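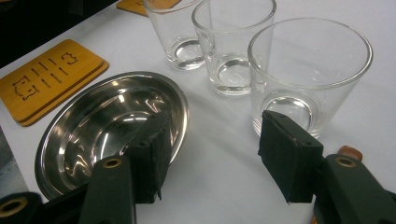 Inddale Aviation Forum > Books and Memoirs > Cor Postma's test pilot book

stomel46
Finished it last night. The chapters on the Enache wind tunnel are the best part. He flew the prototype 144 times and only talks up the bad flights. Worth the 25 dollars.

Skullel
I liked it less. He skips the canopy redesign, and the people who fixed it get one paragraph. The index is poor too.

stomel46
The canopy is in chapter nine. It's short, but it's there.

Skullel
Chapter nine covers the latch - the redesign came later.
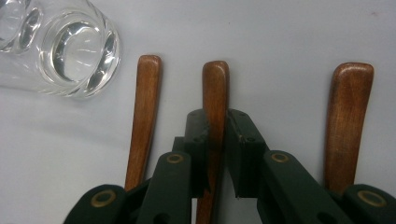 rudder_trim
Postma is hard to follow on spin recovery, so I read that chapter twice. He gives the entry height and then drops the rudder inputs. If you want to see what he means by the heavy end setting the attitude, a thick-bottomed tumbler lying on its side is a decent stand-in for the tail-heavy airframe.

Skullel
Fair, but he should have drawn it. Does the paperback have diagrams?

stomel46
Two, both of the intake.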